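# kudano-cues

Lighting and sound cue sheets from Kudano, a touring dance company that ran on rental vans and optimism. Someone typed them up, and now they're a dataset.

There are 137 sheets, one CSV row per cue, plus scans of the paper where the paper survived. Most come from three pieces: *Lilura*, *Ye*, and the long one the crew only ever called "the long one." It has a real title, which changes from sheet to sheet. 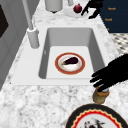 *Eggplant on a red-rimmed plate, in the sink.*

## What's in a row

| column | meaning |
|---|---|
| `piece` | `lilura`, `ye`, or `long_one` |
| `venue_id` | an integer; the key is in `venues.csv` |
| `cue` | as written, including 14A, 14A-and-a-bit, and 14B |
| `trigger` | what the board operator was waiting for |
| `level` | 0 to 100, or the word "more" |
| `fade_s` | fade time in seconds |
| `note` | anything scribbled beside it |

`trigger` is the column you came for. In *Ye* the music and the dancing were rehearsed separately, so no cue could be called off the score. The sheets say things like "when the tall one sits" and "second time everybody looks left." Cast changes made the first of these exciting.

`level` is a string. Please don't cast it to a number and then open an issue. The word "more" appears in sheets from every venue, and in rehearsal it meant 80. On tour it meant whatever the dimmers could stand.

## Floor plans

Each sheet in `plans/` has a hand-drawn stage plan, traced to SVG. Coordinates start at the downstage left corner, except in *Lilura*, where they start at the piano.
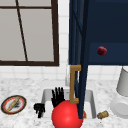 Paths on the plans are stored as polylines, in the order the dancer traveled them. Straight crosses are easy and the tracing script gets them right. Slanted ones are trouble, since the script likes to snap everything to a tidy grid. Think of the thin brown bar running at an angle across the window panes: hand that to our script and it would come back perfectly upright. If a path looks suspiciously vertical, check the scan. Setting `--snap 0` helps and makes everything else wobble.

## Splits

We hold out 30 sheets for testing, picked by venue so that no stage turns up on both sides. An earlier release split at random, and models did wonderfully on it by memorizing one theater's broken dimmer.

## Known problems

- Coffee. Twenty scans are legible only in part; they're flagged `stained`.
- Two operators used "GO" to mean "get ready." They toured together, so at least it's consistent.
- Fade times for `long_one` act two are in breaths. We left them in `fade_s` because there was nowhere better to put them.
- The May tour of *Ye* has no sound cues. The speakers went to a different city.

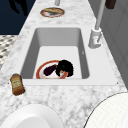
*The sink again, this time with a dark, bumpy something beside the eggplant.*

## Loading

```
pip install cutar
cutar load kudano-cues --piece ye
```

Cutar reads the CSVs as they are and won't repair anything unless you pass `--tidy`. With `--tidy`, "more" becomes 80 and breaths become nulls.

## License

CC BY 4.0 for the tables and tracings. The scans are for research use only. If you restage anything from them, bring your own tall one.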